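Arabzadeh Laboratory Course in Robot Learning
Unit 7: Collecting Demonstrations for Sorting Tasks
Course handout, September term
Instructors: Manouchehr Kermani and Knut Thiele

Purpose of this unit

Units 1 through 6 treated the learning system as given. The present unit concerns the material from which it learns. Students will plan a set of demonstrations, record them on the two-arm bench by teleoperation, and submit them together with a written log. The policy trained in Unit 8 will use only the episodes submitted here, and errors made at this stage cannot be repaired later by a longer training run.

Reading: Chapter 3 of the course reader, and the Bindberg bench manual up to the section on calibration. Students who have not completed the safety form may attend the session but may not operate the arms.

7.1 Terms

An episode is one continuous recording, from the moment the operator starts the log to the moment the operator stops it. It contains the camera streams, the joint positions of both arms, the gripper commands, and a task sentence.

The task sentence states in everyday words what is to be done, for example "put the small blue pieces in the bowl." It is written before the episode begins. A sentence written afterward tends to describe what the operator managed to do, and such sentences have caused difficulty in past terms.

A layout is the arrangement of objects on the table at the start of an episode. Two episodes may share a layout only if their task sentences differ.

7.2 Planning the set

Each group submits 25 accepted episodes. The plan is due before the bench session and should list the layouts in the order in which they will be recorded. A sketch by hand is sufficient.

The most common weakness in student plans is too little variation. Groups place the containers in one convenient position and move only the small pieces. The resulting policy learns to travel to a fixed point on the table and release, and it continues to do so when the container has been moved. Containers should therefore change position at least as often as the pieces do. The side from which each arm approaches should vary as well, within the limits of comfortable reach.

A second weakness is the absence of distractors. Objects that play no part in the task should be present in a good share of the layouts. Rolls of tape are suitable, being flat, stable, and different in color from one another. Transparent containers may be used, but the plan must say so, and the group should expect that the depth image will be unreliable near them.

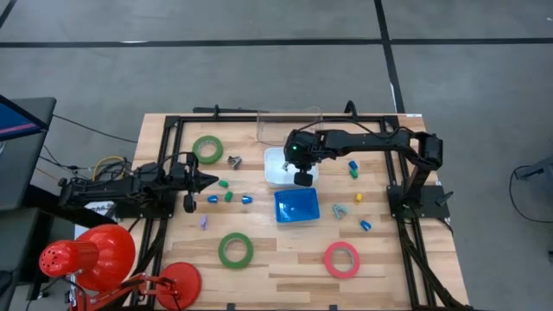
Small pieces are to be spread over both sides of the table so that each arm has work within its own reach. Where a piece lies near the midline, the plan should state which arm is to take it. Leaving this choice to the operator in the moment produces two different solutions to the same situation, and with a set of this size the policy will average them poorly.

7.3 Procedure at the bench

Work in groups of three: one operator, one person at the logging station, and one person who sets the layout. Rotate after every seventh or eighth episode. Operators become quicker with practice, and a set in which one person recorded everything carries that person's habits.

Before the first episode:
Check that nobody is within reach of either arm.
Home both arms and confirm the gripper zero in the Pelley logging program.
Enter the group number and the initials of the operator.
Record ten seconds with the arms at rest. This file is used for time alignment and does not count toward the total.

For each episode:
Set the layout and step back.
Read the task sentence aloud.
Start the log, wait one second, then move.
Complete the task at an even pace. Pauses longer than two seconds should be avoided.
Return both arms to a resting position, wait one second, and stop the log.
Mark the episode as accepted, rejected, or uncertain before setting the next layout.

Lighting is to be left as found for the whole session. If a lamp must be moved, note the episode number at which this was done.

7.4 Which episodes to keep

An episode is accepted when the task sentence has been fulfilled and no object has left the table. A failed grasp followed by a successful one is acceptable and even desirable, provided the recovery is calm and deliberate. Sets with no recoveries at all yield policies that stop, or repeat an empty motion, after the first miss.

An episode is rejected when a hand enters the work area during recording, when the wrong object is placed in the container, or when a camera stream has gaps. Rejected episodes are not deleted. They are moved to the folder named "rejected" and submitted with the rest.

Episodes marked uncertain are reviewed by the group on the same day. In the Plavberg exercise from Unit 5, students saw how far two reviewers can differ when the criteria are not written down. Please apply the same method here: each member judges separately, and the results are compared afterward.

7.5 Worked estimate

Suppose an average episode holds 2080 time steps. The full set of 25 then holds 52,000 time steps. This appears to be a large number, but neighboring steps are nearly identical, and the number of independent situations is much closer to the number of layouts. When reporting the size of a data set, state the number of episodes and layouts first and the number of time steps last.

Resetting the table takes about as long as recording. Groups should plan their bench time accordingly.

7.6 Submission

Submit the episodes, the plan, the log, and one page describing any departure from the plan. The page should name the layouts that proved difficult and the changes the group would make to the task sentences. Grades depend on the care of the record and the range of layouts. The skill of the operator is not graded.

Bench slots are assigned on Tuesday at the end of the lecture. Questions on the logging program go to Knut Thiele, and all others to Manouchehr Kermani.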